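Plerkon Hand-Held Gripper — Planning and Buying Guide

The Plerkon is a hand-held gripper for teams who want to record everyday handling work without putting a robot arm in the middle of the room. A person carries it, closes the jaws on whatever needs picking up, and the built-in camera records the grasp from the tool's own point of view. We at Bitosano have been selling and repairing these for long enough to know that most of the questions we get are not really about the gripper itself. They are about how many to order, what wears out, what to put in the budget request, and what everyone forgets to put in the budget request. So we have tried to answer those questions on this page, and if it runs a bit long, please forgive us and skip to the part you need.

If you only want a price, send us the number of units, your shipping address and the month you would like to start, and a written quote will come back to you.

What comes in the case

Each Plerkon ships in a padded carrying case with the gripper, a charger, a cable, one spare pair of jaw pads, and a printed setup sheet. The housing is smooth light gray plastic with black vent grilles, and the jaws are faced in dark rubber with a dotted grip texture on the pad. The camera is already mounted and set at the Illcombe workshop, where every unit is put together and checked before it goes out the door.

You will need to supply your own computer for copying recordings over, and your own storage. We used to sell drives as an extra, but customers nearly always found them cheaper at home, and we were happy to stop stocking them.

How many should you order?

Our usual advice is to start with 2 grippers, even if only one person will be recording. One can charge while the other works, and if something goes wrong with a jaw or a cable, your whole week does not go with it. For a larger group, think about how many people will be recording at the same moment and add a spare on top. You do not need a gripper for every name on the schedule. People get tired, they take breaks, they swap over, and a gripper sitting in its case all morning is money you could have spent on pads or on paying someone to sort through the recordings.

It also helps to think about the rooms. Two small work areas set up differently will usually give you a more useful collection than one big area used over and over, so we would rather see you buy a few secondhand tables and some kitchen things than a third gripper you are not sure about. (Yes, we know we are talking ourselves out of a sale!)

Choosing the things you will pick up

Set aside a little money for objects. It is a small line in the budget and it is the one people are most likely to leave out. Dishes, bottles, boxes, cloths, containers with lids — go for ordinary household things in a mix of shapes, and buy more than one of anything that could break. Thin, stiff items ask something different of the jaws than round ones do, and you will want both kinds on your list. A plate gripped by its edge shows only a narrow curved rim to the camera, so the hand position matters a good deal, and new operators should have time to practice before you start keeping their recordings.

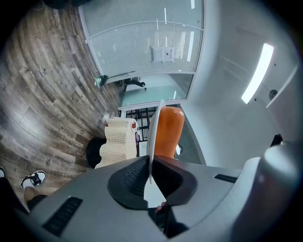 Pads, wear and spare parts

The white plate standing upright in the jaws is a good example of the sort of grasp that puts all the load on a small patch of pad. The rubber is made for it, but rubber does wear, and smooth, thin-edged things tend to find the worn spot first. Please look the pads over after every 100 hours of use. If the dotted texture has gone flat anywhere along the middle, change both sides together. Changing one side alone leaves you with a jaw that closes a little unevenly, and operators start turning their wrists to make up for it without noticing.

Pads are sold in pairs and come from Sabbagh, who have made them for us since the first Plerkon. They keep well in a drawer as long as the drawer is not in direct sun. We suggest ordering your first year of pads along with the gripper so that they travel in the same box and you pay for shipping once.

A full service is due at 400 hours. For that, the gripper comes back to Illcombe, where we clean out the vents, check the jaw travel, look at the camera mounting and replace anything that is tired. Cleaning the vents yourself with a soft dry brush is fine and even encouraged. Compressed air is not, please, and neither is any kind of spray cleaner on the pads. A cloth dampened with plain water will do the job.

What to put in the budget

A good budget request covers more than the purchase itself. These are the lines we would include, in the order they tend to come up:

- Grippers, including the spare
- Extra jaw pads for the first year
- Shipping both ways for the full service
- Objects, tables and table coverings
- Storage for the recordings, plus a second copy kept somewhere else
- Operator time, including practice time
- Reviewer time

The last two will be larger than you think. A gripper does nothing on its own, and every hour of recording has a person behind it who needs a comfortable pace, decent shoes and somewhere to sit down now and then. Somebody else then has to watch enough of it to say what is worth keeping. We have spoken with more than one group who spent nearly everything on equipment and then had to leave it in the cupboard until the next funding round came through, and it is a sad thing to hear when a slightly smaller order would have kept them going.

If your office insists on separating equipment from supplies, the gripper and charger go under equipment, and pads and cables under supplies. We can split the quote that way for you. Just mention it when you write.

Getting the room ready

There is no special room to build, which is a relief to most people's budgets. An ordinary office or workroom with a clear stretch of floor is enough. Good even lighting helps, and ceiling lights are fine. Keep in mind that the camera takes in a very wide view, and floor, furniture, ceiling and the operator's own legs and shoes can all end up in a recording along with the thing being picked up. Tell your operators this before they start and get their agreement in writing. Put away papers, badges and screens that should stay private, and check glass walls and doors too, as it is easy to forget what can be seen through them.

Leave enough space around the table for a person to walk up to it from more than one side. Cables on the floor should be taped down or moved. Operators look at the jaws while they work and are not looking at their feet!

Trying one before you buy

You may borrow a Plerkon for 30 days before placing an order. We ask for a refundable deposit and for you to cover the return shipping. The loan gripper is the same model as the one you would buy, though the case may have a scuff or two from its travels. Use it as you would in real work, on your own objects, with the people who will be doing the recording. Then sit down together and compare notes about weight, grip comfort and how long a session felt reasonable, and you will have a much better idea of how many units belong on the order form.

Loan units for February are going out now, and we fill requests in the order they reach us. If you decide to keep the loan gripper itself, we will take the deposit off the price and send you a fresh pair of pads.

Ordering and delivery

Orders are accepted by purchase order or bank transfer. Standard units ship from Illcombe as soon as they have passed their check, and we will give you a delivery date in writing along with the order confirmation. Larger orders can be sent in stages if your storage space is tight or your funding is released in parts. Please unpack and charge each unit within a few days of arrival, and let us know right away if anything is missing or damaged, while the packing is still on hand.

Last updated: 2021-01-29

Get the Bitosano newsletter: product news, pad restocks and loan availability. Enter your email address to subscribe. You can unsubscribe at any time.

Contact us | Copyright Bitosano. All rights reserved. | Back to top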